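How I clean out an old desktop tower before winter

Every November the heat comes on, the dust starts flying, and the old tower under my desk begins to sound like a hair dryer. So now I open it up a little early and give it a proper going-over. It takes me most of an evening (I'm slow, and I stop for snacks), but you could do it faster.

First, shut it down, switch off the power supply at the back, and pull every cord. Hold the power button for six seconds or so. Then lay the whole thing down on its side, take off the side panel, and put the screws in a cup. A real cup! I lost 2 of mine in the carpet last year and found one with my foot.

Before you touch anything else, take a picture of where the cables run. You'll be so glad later, especially with the thin SATA ones, which all look the same once they're unplugged.

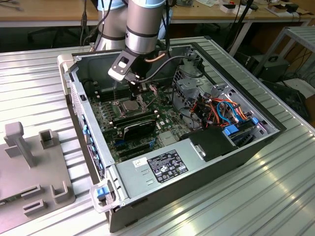
Side panel off, with the CPU in its socket and the graphics card below it.

Touch bare metal on the case to get rid of static, then start with the big loose stuff. I use a soft paintbrush and short puffs of canned air, working from the memory slots down toward the power supply. If you have fans, hold the blades still with a finger while you spray. Don't open the power supply itself, ever. Just blow through the vents from outside.

If you're changing the thermal paste, wipe the top of the CPU with a lint-free cloth and a bit of rubbing alcohol, and let it dry. A blob the size of a pea is plenty. My friend Elīna swears by spreading it with an old card, but I let the cooler squash it flat.

Now push the cables back toward the drive cage, away from any fan, and check each plug against your picture. Panel on, screws in, cords back, power on. Mine came up on the second try, after I remembered the switch at the back.

Updated Oct 20, 2024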